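Two-armed robots get the hang of handling chain

A team at Furnell has spent the past year on a job most of us do half asleep, sorting out a necklace or a bit of fine chain, and in May 2024 it shared some rather cheering results. Zewditu Alemayehu and her colleagues taught their paired arms from 3,539 demonstrations, each guided by a person, in a method they have named Csonka.
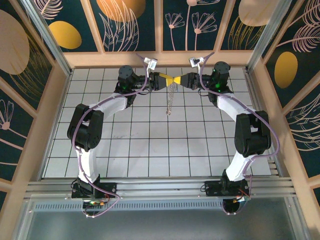 Why is chain so hard for a robot? It changes shape every time it is touched, so a plan made a moment ago may already be out of date.

Csonka gets round this by planning only a very short way ahead and then looking again, which sounds slow but (the team was delighted to find) hardly costs any time at all. In 983 test runs, the arms passed the chain from one gripper to the other without a drop in 647 of them. Alemayehu hopes to try thin cord next, and a longer write-up is due in November.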